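PRESS RELEASE

Balilau brings its cat-print table linen back for spring, with two new sizes and a softer cotton

Gulldale, 18 April 2025

Balilau, the Gulldale maker of cloths and covers for the kitchen table, is very happy to announce the return of Panasiuk, the white cat-print tablecloth that sold out last November and has been asked after, by letter, by email and over the shop counter, ever since. The cloth is back in the online shop from today and will reach our stockists over the coming weeks.

For anyone who has not met it yet, Panasiuk is a white cloth covered in rows of cartoon cats in navy, grey and white. Some are plain and some are checked, striped, flowery or dotted, and a few have rows of little waves running across them. The cats were drawn by our designer Birgit Grube, who began them on the backs of envelopes during a wet fortnight at her sister's house and carried on for a good while after she got home.

"I wanted a cloth you could sit in front of with a cup of tea and still find something in that you hadn't spotted before," says Birgit. "Children choose a favourite almost at once, and then they want to sit in front of that one at every meal, so you end up turning the cloth round to keep the peace. I have had some very firm letters on the subject."

We printed 937 of the first cloths and thought, if we are truthful, that they would see us through to the summer. They were gone before the month was out. For this second printing we have made 1106, and we have taken the chance to look again at one or two things that customers kindly wrote to us about. The cotton is a little heavier and softer to the hand, the hem is deeper, and there are now two further sizes — a small square for a kitchen table pushed up against the wall, and a long one for those who put both leaves up when the family comes. All sizes are 100 per cent cotton and can be washed at forty degrees with the rest of the household linen.

The colours have been left just as they were. Marlene Kleinschmidt, who runs the Balilau workshop, did try a green version and a rather cheerful red one, and both were pinned up by the kettle for most of the winter, but the navy and grey won in the end.

"Food looks so well on it," says Marlene. "A loaf, a blue jug, a bowl of plums, whatever you have in. Put anything orange down on it and the whole table wakes up. I like a cloth that gets used on a Tuesday, and this one doesn't mind crumbs in the least!"

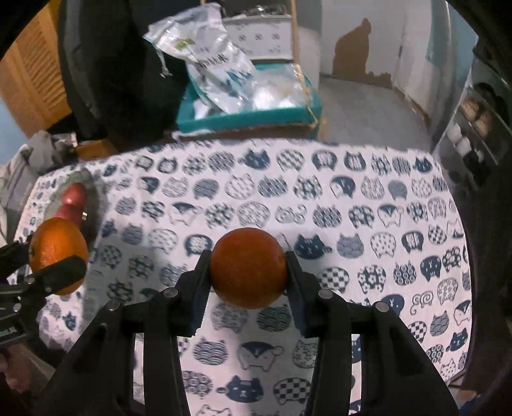

Orange fruit above the navy, grey and white cats of the Panasiuk cloth.

Matching napkins, sold in pairs, and a tea towel will follow under the name Cenulell. These use a smaller drawing of the same cats, and Birgit has added a sleeping one which does not appear on the tablecloth. Customers who bought a cloth from the first printing will be glad to hear that the new pieces have been matched to the earlier navy as closely as our printers could manage.

Stockists who would like swatches, a price list or a sample cloth for a window display are warmly invited to write to Marlene Kleinschmidt at the Balilau workshop in Gulldale. Please say which size you would like to see.

Notes to editors

Balilau designs, cuts and hems table linen in Gulldale. Birgit Grube is available for interviews by telephone, preferably in the mornings. Fabric samples can be sent on request.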